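Section 4: Clearing and Resetting Your Desk

The Cendby starter set works best on a desk that has been cleared first, and we would gently ask you not to skip this section, even if you are itching to get the trays out of their wrapping. A desk that has been in daily use since January collects more than its owner remembers. Set aside 60 minutes for your first clear-out. After that, a weekly reset takes most people a good deal less, and you may even find you look forward to it with a cup of coffee afterward.

What you will need

The two Cendby trays (one shallow, one deep)
The pack of 25 cable ties
The Lellau cloth from the lid of the box
A trash bag and a paper recycling bag
An empty box or basket of your own, for anything that belongs in another room

4.1 Before you start

1. Save your work and switch off the monitor. If your computer is on the desk, shut it down completely and let it cool for a few minutes.

2. Move all open drinks off the desk. A bottle with its cap screwed on tightly may stay for now, but stand it well away from the cables and out of reach of your elbow.

3. Put the trash bag and the recycling bag on the floor, one on each side of your chair. It seems a small thing, but getting up and down with every scrap of paper is what makes people give up halfway through.

CAUTION: Do not pull on any cable to free it from a tangle. Unplug it at the wall first, then work the loops loose with your fingers.

4.2 Take away the trash

1. Begin in the corners. Used tissues, wrappers and empty packets tend to drift toward a partition or wall, so start there and work inward.

2. Pick up each packet and check whether anything is left inside. Unopened snacks go in your own box. Half-eaten ones are between you and your conscience – but please don't put them in the trays.

3. Check under the paper and behind the monitor stand. Small things roll, and a good many pen caps have been found back there.

4. Tie up the trash bag and take it away before you go on.

4.3 Sort the papers

Loose papers usually cover more of a desk than anything else, and they are also the part most people dread. Try not to read them. You are only deciding where each one goes, and if you stop to read you will still be sitting there at suppertime (we speak from experience).

1. Gather every sheet into one stack, printed side up.

2. Deal the stack into two piles, one to keep and one to recycle. If you can't decide in a few seconds, keep it.

3. Square up the keep pile and lay it in the shallow tray. The tray holds 32 sheets with the lid on, or a fuller stack with the lid off.

4. Write the date on a slip and lay it on top, for example 8th April. At your next reset, anything still lying beneath the slip and no longer needed can go.

NOTE: Papers with names, addresses or account numbers on them should be shredded. If you have no shredder, fold them into an envelope and set it in your own box until you can get to one.

4.4 Sort the small things

1. Gather your pens and try each one on a scrap of paper. Keep the ones you like to write with.

2. Lay the pens along the long side of the deep tray, with erasers, clips and other little items at the short end.

3. If you already have a clear plastic box that you are fond of, by all means go on using it. It can stand next to the deep tray, or in it if it fits.

A desk before the reset

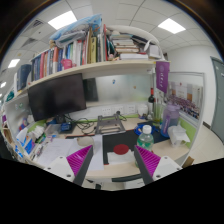 Fig. 4 – Papers spread across the desktop, tissues or wrappers by the left partition, and cables tangled near the empty laptop stand. The bare stretch to the right of the bottle is a good place to set down your trays while you sort.

4.5 Tidy the cables

1. With everything unplugged, lay each cable out straight and follow it from end to end. Any cable that connects to nothing can come off the desk.

2. Fold the extra length into a loose loop, no tighter than the width of your hand, and fasten it with 2 cable ties. Snug is plenty.

3. Run the cables behind the monitor base and down the back of the desk. If you use a laptop stand, leave enough slack for the laptop to be lifted off easily.

4.6 Wipe down and put back

1. Lift the desk mat, shake it out over the trash and wipe the surface underneath with the Lellau cloth, slightly damp. Let everything dry before the mat goes back.

2. Put back the mat first, then the mouse, then the trays. Most people like the shallow tray on the side of their writing hand – try it for a day or two and swap if it bothers you.

3. Plug everything in again and switch on the monitor.

4. Carry your own box around the house or office and put its contents where they belong. Please do this on the same day. A box left under the desk has a way of becoming furniture.

For the weekly reset, repeat 4.2 and 4.3, and wipe around the trays. Cable ties need checking only when you add or remove something. To fit the drawer insert, continue with Section 5.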